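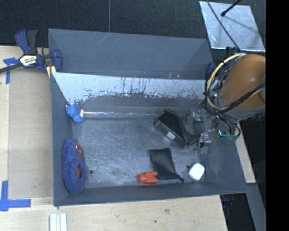 OK so a few of you asked how the swimming is going and I keep typing an answer that's way too long for a reply, so it's getting its own thread. Get a snack.

Background for the new folks: I could not swim until last year. I could stand in water. I could do a thing I called floating that was mostly being near a wall. I grew up far from any lake and by high school it was too embarrassing to bring up.

Then we moved to Jasholm, where every single person was apparently born wet. The kids here swim before they can tie their shoes. Grandmothers go in before breakfast. There's a lake at one end of town and a pool at the other and I had no excuse left at all.

So I signed up for adult beginners. I sat in the parking lot for the whole first class and went home. I'm telling you this so that if you're sitting in a parking lot somewhere, you know you're in good company. I did go in the second time.

First lesson was breathing out underwater. Only that. Hold the side, face in, blow bubbles, come up. I'm a grown woman with a mortgage and I was SO proud of my bubbles.

Breathing out is really the whole thing, by the way. I'd always held my breath with my face in the water and then tried to breathe out AND in during the tiny moment my mouth was up. No wonder I felt like I was dying. Hum while you're under. Any tune. Your nose takes care of the rest.

My husband says he could hear me humming from the bleachers. I don't think you can hear that from the bleachers. But I've switched to quieter songs.

Second big thing: your legs sink because your head is up. I heard this maybe a dozen times and agreed politely every time, and kept my head up, looking for the wall like it might leave without me. Then one evening I was tired and just let my head hang, and my feet popped right up behind me. I stood up and yelled.

Stuff I bought that I didn't need: fins, a fancy snorkel, nose clip, a waterproof bag for a phone I wasn't going to take in the water. Stuff I needed: goggles that fit. That's it, that's the list.

How to tell if goggles fit: press them on your face without the strap. If they hang on for a couple of seconds, good. If they drop in your hand, doesn't matter how cute they are. I went through two cute pairs before I learned this.

(And don't wipe the insides with your finger! I ruined the anti-fog on a brand new pair in one evening. Just rinse them and let them drip.)

Somebody asked about the suit thing. Yes, I was nervous. I spent more time worrying about the walk from the locker room to the water than about drowning. It's a short walk. People at a pool are looking at the clock, or their lane, or they don't have their glasses on. I have now done that walk so many times that I forget to wrap the towel around me.

Lane manners, since I broke all of them. Swim on the right, like driving. Rest in the corner so other people can turn. If someone taps your foot they're not mad, they'd like to go by, so let them go at the next wall. Don't push off right in front of a fast person. I pushed off in front of a LOT of fast people.

My first full length with no stopping was in March. It was ugly. I drifted into the lane rope and finished on my side like a dropped sandwich. But I touched the far wall, and I hadn't put a foot down, and I hung there grinning at a total stranger who very kindly grinned back.

After that I got a little obsessed and downloaded Drudel, which is a swim log app with a cartoon otter. You put in your lengths and the otter gets to a different town. I'm not going to pretend I don't care where the otter is. I care a great deal.

One complaint about Drudel – it asks how you felt after every swim and there are five faces to pick from, and none of them is "hungry." I have never in my life been as hungry as I am after a swim. It's a different animal from running hungry. I could eat the kickboards.

Which brings me to Stergiou, the bakery across the street from the pool, which I assume is kept alive entirely by swimmers. Spinach pie, still warm, wet hair dripping down my neck, sitting on the low wall outside. If I'm being truthful, about half my motivation on dark evenings has been pie.

They also do a sesame ring that fits in a coat pocket. Warning: the seeds stay in the coat pocket. I've been finding them for months.

Anyway. Goals. The regulars at our pool talk about "the sixty-four," meaning 64 lengths, which in our pool is about as close to a mile as anyone bothers with. There's no prize. It's just the number that people bring up in the showers.

I wrote 64 on a sticky note and stuck it on the bathroom mirror, and then I took it down, because looking at it while brushing my teeth made me grumpy. At that point I was gasping after two.

What helped me go from two to more: slowing way down. I'd been swimming every length like something was behind me. A lady in the next lane (in her eighties, I would guess, flowered cap, never once out of breath) told me to swim like I was late for nothing. I think about it every time I push off.

Slow felt silly. Slow felt like I'd sink. I didn't sink. I did four lengths, then six, then ten, and then one night I lost count somewhere past twenty, and had to guess for the otter.

There was also a bad stretch. In the middle of spring I got an ear thing and missed three weeks, and when I came back I'd lost all of it, or it felt like that. Water up my nose, coughing, clinging to the side again. I cried in the shower, which is a good place for it. It came back in three swims though. Much faster than the first time around.

If your ears bother you, please go see someone and don't do what I did, which was read forums at two in the morning until I was sure I'd never hear again. It was a plain old infection. Drops. Done.

OK, the lake. This is the part a few of you really wanted.

The swimming spot is on the far side, under Postatberg, and to get down to it there are 127 steps cut into the hillside. I know the number because it's painted on a board at the top, I guess so you can think it over. Going down is lovely. Coming back up on noodle legs is the hardest part of the whole sport.

I went for the first time in June with two women from class. A lake is nothing like a pool. There's no line on the bottom. There's no bottom! It's green and then it's darker green. Something brushed my ankle and I made a sound I've never made before. It was a weed.

It was also cold in a way I hadn't planned for. Your chest grabs. What I've been taught since: go in slowly, splash your face and the back of your neck, and stand there breathing until you can say a whole sentence out loud. Then swim. My sentence is usually my grocery list.

I stayed in for maybe five minutes that day. Along the shore, where I could stand. And then sat on a rock in a towel, shaking, eating a sesame ring, completely thrilled with myself.

Please don't go alone, please wear a bright cap, and use one of those floats that clips around your waist. They weigh nothing and you forget they're there. Mine's orange and I love it like a pet.

There's a buoy out there, around 100 yards from the bank. All summer I looked at it. The good swimmers go around it and come back chatting. CHATTING.

I swam to it at the end of August. Somebody on each side of me, all of us going at flowered-cap-lady speed. I hummed the whole way. I put my hand flat on it and it was slimy and I didn't mind one bit. Then I remembered I had to swim back, so, a small panic, and I rolled over on my back and looked at the top of Postatberg until it passed. Then we went home. I mean we swam home. I'm still not used to saying that!

Somebody's going to ask about the 64 so I'll save you the trouble. Not yet. My best is 40. I got there, felt pretty good, and got out because the bakery closes at seven.

Answering a couple of things from the replies while I'm here:

No, you don't have to learn the flip turn. I touch the wall, turn around like a cow in a hallway, and push off. Works fine.

Yes, chlorine wrecks your hair. Get it soaking wet under the shower BEFORE you get in so it doesn't drink up as much of the pool. Cheap conditioner under the cap. I look like a glazed donut and my hair's never been happier.

No, I don't think you're too old. There were people in my class with grandkids. One man had worked on boats for most of his life and couldn't swim a stroke, and he was doing widths by the last week.

And to the person who messaged me from the actual parking lot of an actual pool last night: I'm so glad you wrote. Go in next time and just do the bubbles. You can leave right after the bubbles if you want. Message me and tell me what you hummed.

I've got a lane at six so I'm off to find my goggles, which are in one of three bags, all of them damp.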